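Why do cables get tangled all by themselves?

You put your charger in a drawer. You didn't tie it in a knot. You didn't even touch it for a week! Then you pull it out and it's hugging three other cables like they're best friends. What happened in there?

I wondered about this for ages, mostly because I have a tangle problem at home. My worst drawer is the one with the cables for my old Prumamero keyboard in it. Every time I want one cable, I get all of them.

The first thing to know is that a cable is long, thin and bendy. A ruler can't tangle, because it won't bend. A cable can bend nearly anywhere, so there are loads of different shapes it could end up in. Only a few of those shapes are neat. Tons of them are messy! So when the drawer gets bumped, the cable wiggles into a new shape, and the new shape is probably a messier one.

The next thing is the ends. Look at any knot and you'll see that an end had to go through a loop to make it. When you drop a cable in a pile, it makes loops on its own, and the loose end is lying right there beside them. One jiggle and the end slips through. Another jiggle and it goes under something else – and now you've got a knot.
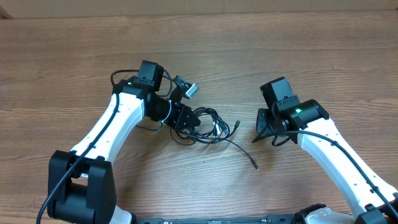
A tangle of black cables. Look for the long thin one and follow it to its plug!

Plugs make it worse. A plug is usually fatter than its cable, so it can squeeze into a loop and then get stuck when you pull. That's why yanking is a bad idea (I still do it, and I'm always sorry). Pulling hard makes the loops smaller and tighter.

Here's how I untangle mine. I put the whole lump on a table and shake it gently so the loops open up. Then I pick one plug, only one, and work backward from it, pushing it out of each loop it's stuck in. When that cable is free I move it far away from the others.

Want to try an experiment? Find a piece of string as long as your arm and a box with a lid. Drop the string in, shake it while you count to 10, and open the box. Do that 4 times and draw what you see each time. Then cut the string in half and try again with one of the short bits. I got far fewer knots with the short one – see if you do too!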